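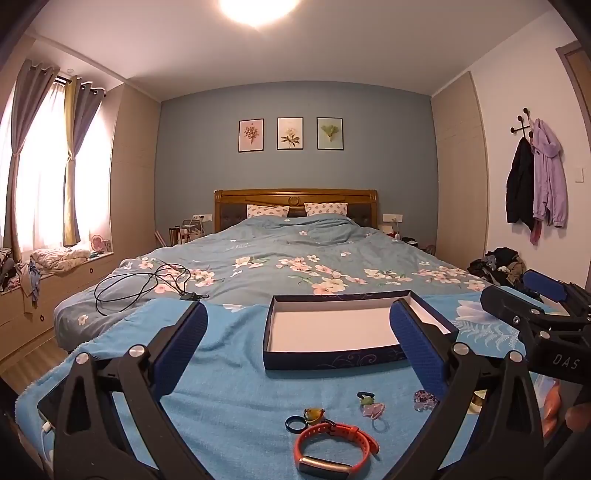

Every June I go through the small stuff that collects in the bedroom. I do it on the bed, on top of a fleece blanket, so nothing rolls under the dresser.

Most of it lives in a navy box with a white inside. The box came from a gift shop in Pusville and I kept it for the lid, which makes a good sorting tray. Hair clips go in one corner, key rings in another, and the fitness band gets its own spot so the screen doesn't scratch.

I used to wear the band daily. My goal was 2000 steps before lunch and my worst full day was 534, when I had the flu. It needs charging before I can tell if I still want it.

The pink and green hair clip is staying. So is the purple crystal trinket, even though it doesn't do anything. The yellow and green keychain will go on the spare key to the Gilmartin storage unit, number 83, which has been on a twist tie for a year.

Cables are a separate job. I have one black one I can't match to anything, and I'll try it on the old speaker tonight before it goes in the recycling bag.

Next is the sock drawer.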